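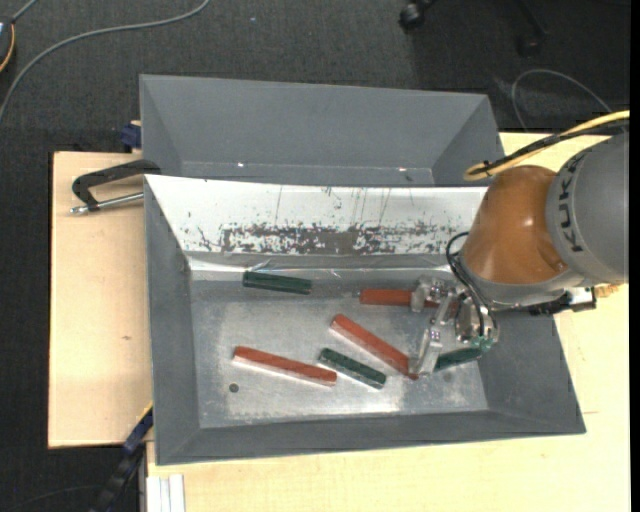 Hala Haddadin reckons a bin should be scrubbed back to bright metal before anything goes in it, and that I am far too fond of scuffs. She told me so twice before I had my coat off. Well, I am fond of them! I love those grey bins. I love the big plain slope of the sides, and the way the back wall goes so white in the light and then gets scruffier and scruffier towards the floor, where it has that ragged dark band as if a tide had been in. You couldn't buy that new. I went over the worst of one corner with a cloth this morning to please her and it looked exactly the same afterwards, and I was secretly delighted.

September 2023, and the sorting out has properly begun. I had been dreading it all through the summer (all those tubs and cardboard trays from Flaltholm, half of them with no bottoms to speak of) and now I can't think why, it's the best fun I've had in ages. Red and green bars first, as they were nearest. The red are longer than the green, so you can tell them apart with your eyes shut, and Elie Sleiman and I tried it and he got every single one right and was unbearable all through tea.

What I hadn't expected was how lovely they would look against the grey. In the cardboard they were just things to be got through. Tip a few into a metal bin and the red fairly jumps at you, and the green goes very deep and quiet, nearly black when you stand on the wrong side. I kept stopping to look. Elie wanted to lay them straight, all facing the same way like spoons in a drawer, and I said no, leave them where they land. We did it his way in one bin and mine in another, and I still like mine.

Bit of a setback over the labels. I wrote out 26 of them last night in my best capitals and the glue has gone off, so they curl up and drop on the carpet as soon as your back is turned. Walid Darwish says string tags. I like the idea of string tags — they would look smart hanging over the rims — but I've no string either. Must ask at Stesik, and while I'm there get more cloths, the blue soap and a new pencil sharpener.

Lunch was bread and the last of Hala's plum jam, eaten standing up. Then we pushed the pale tables closer together, which made it all so much easier! I wish we had done it in May when Walid first said so. I have told him he was right and he has asked for it in writing, so there you are, Walid, it's in the diary.

Still to do: the tubs under the window, the long tray that sticks, whatever is in the box marked Issa (I have shaken it and it rattles beautifully). Demetrio Esteban is bringing his trolley tomorrow for the heavy things. Hala has left a scrubbing brush beside the bins with its bristles pointing straight at my chair. I've moved it to the windowsill.

My back aches and my hands smell of old metal, and I'm going to bed early so that I can get at that box before anyone else is up.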